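Course notes, unit four: Comparing grippers on a two-arm bench
Prepared by Nandi Fourie for the evening automation course, May 2024

Welcome back, and thank you to those of you who stayed late to help put the benches away after the last unit. I promised we would get to grippers properly this time, and I mean to keep that promise, although I'll wander a little on the way there as I usually do.

Our subject is how you compare two sets of fingers without fooling yourself. When I started out, I would bolt on a new pair, pick up whatever was lying nearest, and declare a winner before my coffee was cold. Please don't do that! Write down your tasks first, put them in a fixed order, and give each pair of fingers the same number of tries. We use 15 tries per task in this course, and a try in which you had to reach in and help is a failed try, however close it came.

Start with a slim tool. A pen or marker is a lovely first task, partly because everyone has one and partly because it asks two different things of a gripper. The fingers have to close on something narrow, and then they have to keep it from turning when the tip meets the paper and starts to push back.
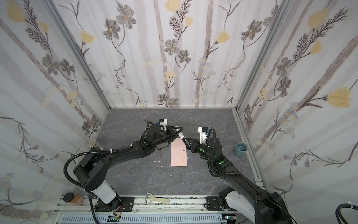
On your score sheet there are separate columns for slipping and twisting, and I would like you to use both. Slipping is when the tool slides along the fingers. Twisting is when it stays put but swings around the point where it is held. Fingers with a small flat pad tend to do well on the first and poorly on the second, and if you lump the two together you'll never find out why your lines wander. Ebuka Odukoya ran the earlier version of this unit and logged 1,279 tries over the term with the Hedaseo pads and the Dilico pads. Of those, 387 were failures, and he went back through every one to sort slips from twists (he has far more patience than I do).

The next group of tasks is thin and floppy stuff: paper, envelopes, cloth if you have it. Force matters much less with these than how the finger tips meet. If there is a gap at the very end, even a small one, a sheet will sit happily inside it and you'll close on nothing at all. Check your tips against a light before you begin, and check them again when you change pads. Decide ahead of time which edge you are going for, too, and bring the fingers in so that one can go to either side of it.
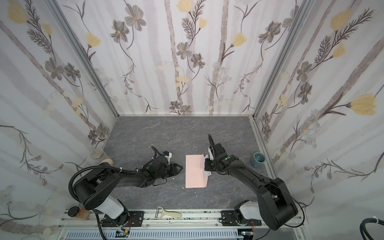

Two arms make this kind of work easier and harder at once. One arm can steady while the other pulls, which is a great help, but now you have two sets of fingers that may be adding their own errors. For a fair comparison, change the pads on one arm only, run the whole task list, and then swap. I know it doubles the time. Bring a sandwich.

Last come the round things, and with them the question of where to put your camera. A view from beside the bench is good for judging how the two arms are placed relative to each other. A wrist view is better for the last little bit of the approach, when you want to know if the object is centered between the fingers.
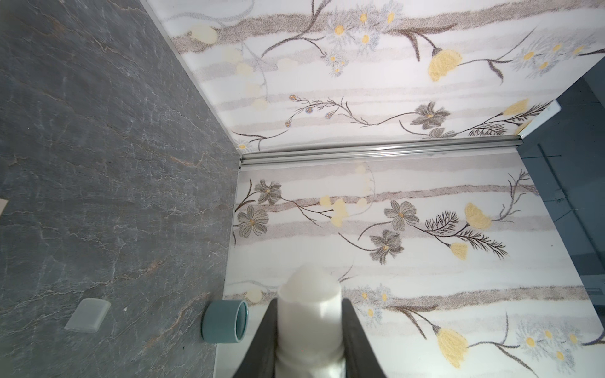
Whichever view you score from, stay with it for the whole set. Ebuka's students once switched halfway, and the failure count dropped so nicely that they nearly wrote it up as an improvement in the pads. They were simply missing the small slips from the new angle. If you can record both views, do, and settle the doubtful tries by looking at the two together.

For next time, please read the Midtbø chapter on finger pads, skipping the section on suction cups unless you're curious. Fill in one complete score sheet for each pair of pads, with your name and the pad name at the top. Blank sheets are in the folder by the door.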